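Workshop Tips: Setting Up a Table for Gripper Practice
Ilirwood Robotics Club, guidance for members

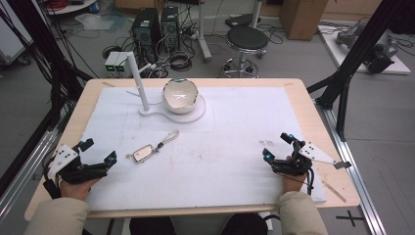 Hand-held grippers at the practice table, with a keychain tag and a white bowl on the foam sheet.

Members preparing for the Gitota student competition in May are asked to observe the following.

Cover the table with a foam sheet. Small, flat items are easier to pick up from a soft surface.

Mark starting positions lightly in pencil.

Lay straps and lanyards out in an open loop before each attempt.

Keep gripper cables clear of the sheet and of your sleeves.

Wipe the fingertips with a dry cloth every 2 sessions. Solvents must not be used.

Bookings for the practice table close on 26th February.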